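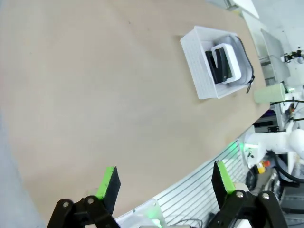
Godetti two-finger gripper, green pads fitted, with a white basket across the table.

Godetti Gripper Kit – shared workshop build

Fits most small hobby arms. Two black fingers, linkage brackets, bolts, a set of green pads, one cable. You supply the arm, the table and the patience. Came out of our bench at the Lyons workshop, now sold in small batches under the Falteo name.

What it's for
Picking small stuff out of baskets and trays. Pouches, chargers, little boxes. Soft bags are harder than hard boxes – close slow, let the pads do the work. Don't yank on zipper pulls, they slip.

Specs
Max opening: 100 mm
Weight with pads: 260 g
Rated load: 500 g, less if you grab off center
Cable: fits the Bralilberg control board, other boards need an adapter (not included)
Build time: about 19 minutes if your arm is already on the table

Before you order
Check your wrist plate. Older arms have a different bolt pattern, send us the spacing and we'll tell you. Emergency stop within reach before you power anything, please. Tie the cable back so it doesnt drag under the fingers.

Spare pads
Sold in pairs. Green only for now, black maybe in September. Wipe with a damp cloth, no solvents, the glue hates it.

Stock
Next batch ships 30th May. Pickup at the workshop is fine too, just mesage first. Returns OK if the bolts haven't been glued in.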